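From: Heriberto Escobar
To: puzzlebox list
Date: 9 December 2005
Subject: Re: [puzzlebox] Blocks that don't want to go in

Duván Cuervo wrote:
> I've got the Tevar cube and one of the Nyberg blocks to go with it, and
> the fit is a disgrace. In September the thing dropped in with a nice
> little sigh. Now it goes halfway and sulks. Has anyone taken sandpaper
> to theirs? My wife says to buy a new one, but she says that about
> everything, me included.

Duván,

Put the sandpaper down. I did mine with 1,000 grit a few winters ago and now the block rattles about like a pea in a bucket. I was very pleased with myself for an evening.

First, find out which of the two has changed. Try the block in another hole if you have one, and try it all four ways round. Mine went in happily on one turn and stuck on the other three, so I put a pencil tick on one side and never thought about it again. People on this list will tell you a tick ruins the finish. Those people keep theirs in a drawer.
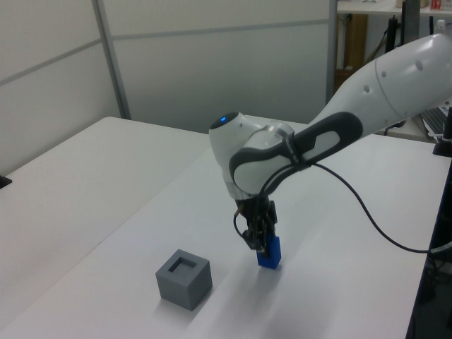
Then look at the rim of the opening. If it has taken a knock there will be a tiny lip on the inside, and you'll feel it with a fingernail long before you see it. Candle wax on the block often gets you past that - a smear, wiped off again, not the half-inch coating somebody recommended in message 526. I followed that advice too. I seem to follow all of it.

Also, where do you keep it? Mine lived on the shelf over the radiator for a year and I blamed the makers the whole time. I wrote Tudia a fairly stiff letter. They sent back a catalogue.

If none of that helps, Sesuvov used to sell spare blocks under part number 884, a shade smaller than the Nyberg ones. The blue doesn't match anything else ever made, but it does go in the hole.

Let us know about the fingernail test.

Heriberto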